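Can You Really Teach a Robot by Showing It?

You may have heard that robots can now "learn just by watching." It sounds easy. Before you believe it, it helps to ask who is doing the showing, and how many times.

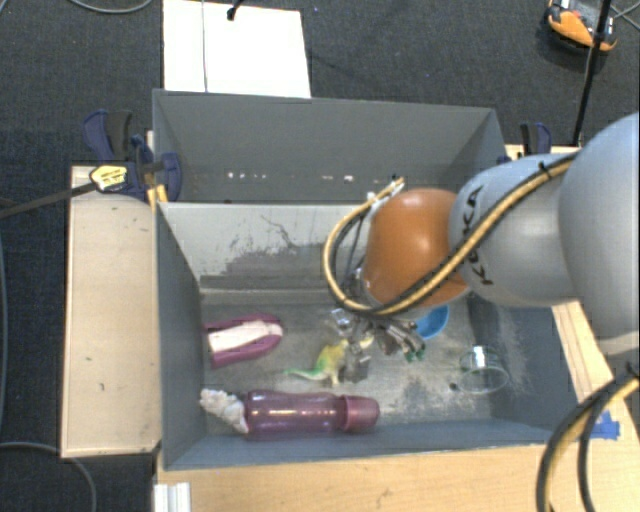 Say the job is picking up toys and cups and moving them from one bin to another. There are two common ways to show a robot arm how. In the first, a person takes hold of the arm and pushes it through the motion, while the robot records how each joint bends. In the second, the person stands back and steers with a controller, a bit like a video game. This is called teleoperation, a long word for remote control.

Either way, a human does all the thinking. The robot keeps a diary of what happened. Later a computer program searches many of these diaries for patterns, and tries to work out what to do by itself.

How many is many? Marisa Cocco, who steered an arm for a project called Multitine, recorded 1,274 tries at one sorting job. Her first 60 had to be thrown away, as she was still learning the controls. So who was being taught?

Then comes the test. On one trial of 600 pickups with nobody steering, Multitine's arm got 466 right. That is pretty good for a machine. It also means 134 misses, and you would be in trouble if you dropped that many cups.

"People see one good video and think the robot understands," says Settimio Villa, who ran the test. "It doesn't know what a dinosaur is. Give it a toy with a new shape and it may grab at the air."

Next time you see a clever robot in a video, try asking:

Is somebody steering it right now?
How many times did it fail before this?
Has it ever seen these objects before?

If the video doesn't say, you are allowed to wonder.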